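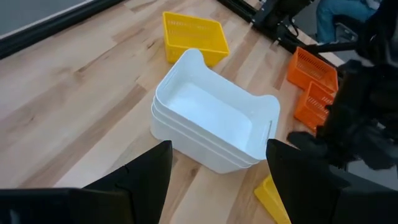
194

4. Containers and their contents

4.1 What was kept in what

The inventory covered 3552 items in 70 households in the Urnolness district. Of these items, 3026 were kept loose on shelves, in drawers or in closets, and are treated in Section 5. The remaining 526 were containers. We count as a container any open or lidded vessel that a household used to keep other things in, whatever it had been sold for. A soup pot holding batteries was entered as a container. A soup pot used for soup was not.

Most containers were plastic. Cardboard boxes came second, although many of them were still sealed from the last move and their contents could be recorded only from what the household told us. Metal tins were few and nearly always held sewing things, buttons or papers. Rothe's earlier survey of village homes found many more tins, and we think the difference comes from the age of the households – hers were mostly retired couples, while ours were mostly renters under fifty.

Open containers were used very differently from closed ones. Things in open baskets and trays were handled every week by at least one member of the household. Things in lidded boxes were handled much less often, and in several homes the person interviewed could not say what a box held before opening it. One respondent in the Kellance building listed "winter gloves, maybe" for a box that turned out to hold a fondue set and two rolls of tape.

4.2 Color and assignment

We asked each household whether any container was meant for one kind of item only. Where the answer was yes, we asked how the rest of the household knew this. Three kinds of answer came up: a written label, a fixed place, and color. Fixed place was the most common. Written labels were found mainly in homes with a shared pantry or a workroom, and they were often out of date.

Color was mentioned less than we had expected from the work of Fitzsimmons and Qiu, who describe it as the main cue in office supply rooms. Households rarely bought containers in a planned set of colors. They bought what the store had, added to it later, and gave the colors a meaning afterward. "The yellow one is for the bathroom because it was in the bathroom," as one respondent put it. When such a container was moved to another room, its old use tended to follow it for some weeks, and cleaning cloths would be found in a basket now standing in the hall.

White containers were a separate case. They were described as plain or neutral, and no household gave white a meaning of its own. They were also the ones most often used for mixed contents.

Figure 2. Open plastic containers in white, yellow and orange on a wooden table. 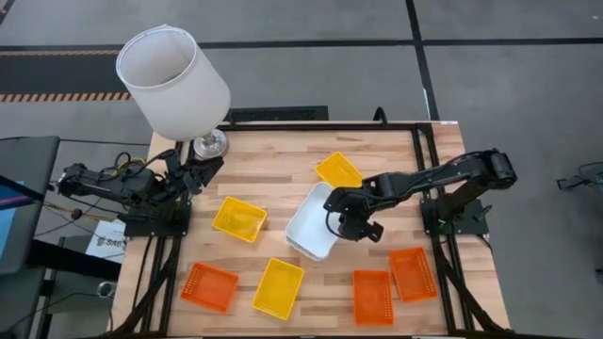 4.3 Nesting and stacking

Empty containers take up room, and how they were put away affected whether they were used again. Where two or more of the same shape were kept nested, the household usually spoke of them as one object. In the interviews the inner one was "the bin" and the outer one was forgotten until the pair was pulled apart. We entered nested containers separately, so our totals are higher than those a household would give for itself.

Stacking with contents inside was less common and caused more complaints. Respondents disliked lifting the top container to reach the lower one, and in most cases the lower one had become long-term storage without anyone deciding that it should. Zieliński reports the same for tool sheds. We recorded one exception, a household of five in the Danladi building, where the stack was taken down and reordered every Sunday evening as part of packing school bags.

Baskets with pierced walls were stacked least of all. Respondents gave two reasons: small things fell through the holes, and the walls gave way under weight. On the other hand, these were the baskets they most liked for laundry, potatoes and onions, and toys used in the yard.
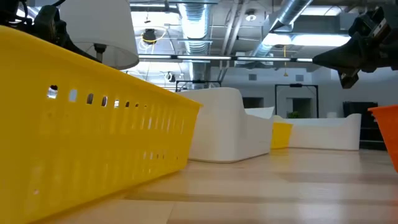 A further point concerns size. Large baskets were seldom full of one thing. They began with a single purpose and took in whatever was lying near them, and by the second visit in February most held at least one item that the household could not explain. Small trays kept their purpose longer. We did not measure volume, and the distinction between large and small rests on the interviewer's judgment, with any doubtful case settled by Lanz, who had not visited the homes.

The Umell building was visited only once and is left out of the comparison between visits. Its households are included in all other counts in this section.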